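Progress report on the Otix bimanual cell, Ladthorpe site
Submitted to the Erum Program Office, 2025-06-26
Prepared by Qianru Luo

1. Status

The cell remains in service and the maintenance items approved in January are complete, with one exception described in Section 3. The grant paid for replacement grippers, new wrist cabling on both arms and the dark curtains that now enclose the far side and both flanks of the table. Expenditure is within the approved budget.

2. Work in the period

The main effort went into the cable runs. Under the former arrangement the wrist cables wore against the arm housings, and five faults in the previous period were traced to that cause. The cables were re-routed and the supplier, Haberkorn, supplied longer connectors for both sides. After each change the arms were returned to their zero positions and the calibration was repeated before any further use.

The bowl task was kept as the standard check after maintenance. It brings both arms to the middle of the table at the same height, one on each side of the bowl, and a small error in either zero position soon becomes apparent – usually at the rim.

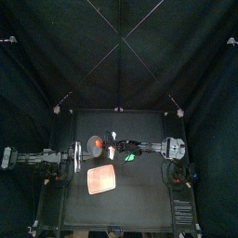

Farzad Moradi asked that the slack at the wrist be looked at again before the schedule is fixed, as a loop long enough to spare the connector may also be long enough to catch on items left on the table. He would prefer a clip halfway along the forearm and a shorter loop. The point is accepted, and a trial clip will be fitted to one arm first.

3. Outstanding items

The rail inspection has been deferred until the correct gauge is delivered. In the meantime the rails are wiped down and checked by hand every 300 operating hours. Operators have recorded 47 maintenance entries in the period, of which three remain open. All three concern gripper wear.

4. Next period

The team will complete the rail inspection, close the open entries and issue a revised maintenance schedule. No additional funds are requested at this time – a request for spare gripper pads may follow once the wear figures have been reviewed with Haberkorn.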